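Irnville Technical Institute
Department of Automation and Controls
Robot Safety and Fault Analysis
Course Handout, Unit 4: Unexpected Contact During a Pick Cycle

Purpose of this unit

Students will review a contact fault in which an arm drove its gripper into the floor at the end of a downward move. The fault took place in the Fustside teaching cell and was later rebuilt in simulation for classroom use. Students are expected to read this handout before the lab period and to bring a printed copy.

Required reading: Chapter 2 of the course manual, sections on protective stops and tool center point.

Summary of the fault

The cell was running a pick routine written by a student team and approved for reduced speed. The routine moved the arm to a hover point over the part, lowered the gripper, closed the fingers, and returned to the hover point. Nineteen cycles had been logged without a stop. On the next cycle the controller reported a force limit violation during the lowering move and applied a protective stop. Both fingertips were found pressed against the floor beside the part. No person was inside the marked area and no injury occurred. One finger mount was bent and had to be replaced.

The operator cleared the stop from the pendant and restarted the routine without inspecting the tool. The arm repeated the move and stopped again at the same height. This second contact is treated in our procedures as a separate event and was reported separately.

Findings

The gripper fingers had been changed between sessions. The replacement set, supplied under the Vukusis part number, was 19 mm longer than the original set. The tool center point stored in the controller was not updated. Every target in the program was therefore reached with the fingertips 19 mm lower than the program assumed.

The cycles logged before the stop were run with the original fingers. The log did not record the tool change, and the operator reasonably read it as a record of the present setup. The logging form has been revised to include a line for tool changes.

The force limit worked as configured. It should be understood that a force limit acts after contact has begun. It does not replace a correct tool definition, and it does not protect a hand resting on the surface below the tool.

Terms used in this unit

Tool center point: the position, stored in the controller, that the arm treats as the working end of the tool.
Hover point: a programmed position above the part from which the lowering move begins.
Protective stop: a controlled stop started by a safety function. Power to the arm may remain on.
Emergency stop: a stop started by a person pressing the red button. It must be reset by hand.

Procedure after an unexpected contact

1. Press the emergency stop. Do not clear the message on the pendant.
2. Keep all persons outside the marked area.
3. Write down the message, the program line, and the joint positions.
4. Notify the lab instructor.
5. With the instructor present, inspect the fingers, the mounts, and the wrist.
6. Compare the installed tool with the stored tool definition.
7. Run the first cycle after any correction at the lowest speed setting, with the part removed and one hand on the enabling switch.

Lab assignment

Work in groups of 2. Load the Magnusson practice file and run it at the lowest speed setting. The file contains one incorrect value in the tool definition. Find the value, correct it, and submit the program with a written fault report. The report should state what the arm did, what the controller recorded, and which step of the procedure would have caught the error. Reports are due October 10, 2020. Late reports will be accepted only with prior approval.

Checking clearance before a lowering move

Clearance must be judged from the fingertips, with the tool that is mounted at that moment. The height shown on the pendant is calculated from the stored tool definition and will be wrong whenever that definition is wrong. In the simulated room used for this unit, the black fingers point straight down and their tips reach almost to the small pink object on the floor in front of the door. With so little space remaining, an error of 19 mm in finger length cannot be ignored. Before commanding any further downward motion from a position of this kind, pause the program, confirm the tool definition, and record the gap on the setup sheet.

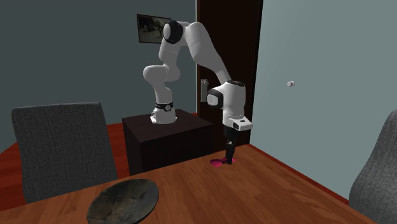
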